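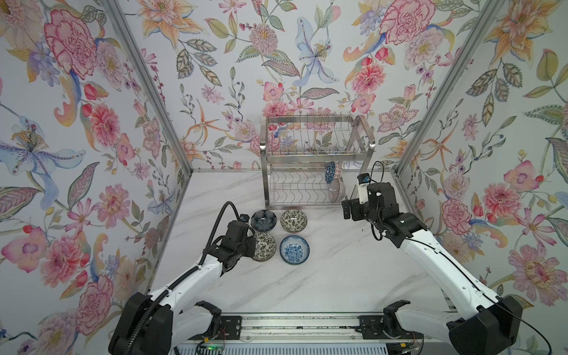 Baltden opens dish library for shared meals

BALTDEN, December 29, 2018 — Residents planning a big dinner can now borrow the bowls for it. The Baltden dish library opened this week in the former ticket office on Jodov Street, with 200 pieces of tableware on its shelves and a small washing-up corner at the back.

Borrowers may take up to 28 pieces at a time and keep them for 12 days. There is no charge, but a card has to be filled out at the desk. Bowls make up most of the stock. Patterned ones, with flowers, lattices and stripes, are mixed in freely, and the library does not try to keep matching sets together.

"People asked for bowls from the start," said Samah Erraji, who runs the desk. "Soup, rice, salad, nuts on the table. Plates we had to go looking for."

Most of the pieces came from a household collection held in June, when 130 families left boxes at the old Troltora warehouse. Anything chipped was set aside. The rest was washed and sorted by size over the fall by Nilton Sánchez and Rocío Escobar, who also papered the booth walls in a botanical print.

Returned dishes go to the table in the booth, where they are looked over for cracks. Bowls are then stored on edge in the lower tier of a two-tier stainless steel rack until they go back to the shelves. Borrowers are asked to bring everything back clean, though a sink is available for those who can't.

A broken bowl can be replaced with any other of similar size. It doesn't have to match.

The first loan went to Murray Tamihana, who took deep bowls for a family lunch — his own, he said, were all in storage during a move.

The library is open from noon to 6 p.m. and is still looking for serving spoons, large platters and soup ladles. Donations can be left at the desk during opening hours.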